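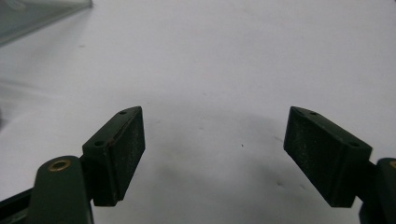 Muvusance Packing Room, Progress Report for February

Dear colleagues,

Thank you for the continued support of our packing room. This report covers the work done from the start of the grant until the end of February.

Work surfaces. The first task in the plan was to replace the old tables, which had deep scratches and were difficult to clean. We chose plain white tops for all the new ones. Small parts are easy to find on white, and the evening cleaning now takes 40 minutes, when before it took 60. One table is still waiting for its legs, because the supplier Tadau sent us the wrong height. They have promised the exchange in March and it is without cost to us.

Packing. We sent out 1469 household kits in this period. Each kit is laid out on the table, checked against the printed list and then closed. We had 125 kits returned to the table for a second check, mostly for a missing spoon or a wrong lid. This number is higher than we wanted. The list was changed in the middle of the month so that the lids are written next to their boxes, and the people at the tables find the new order more comfortable.

Storage. The shelves along the back wall are labeled on the Ida side only. On the Từ side the labels are printed but not yet fixed, and for this reason we still lose some time in the mornings.

Budget. Spending on the tables stayed inside the approved amount. We did not use the money for lamps, and we ask for your permission to move it to shelf boxes.

Next steps. In March we will finish the labels, receive the correct table legs and repeat the count of second checks. We would be grateful for your answer about the lamps before we place the order for boxes.

With kind regards,
The packing room team, Muvusance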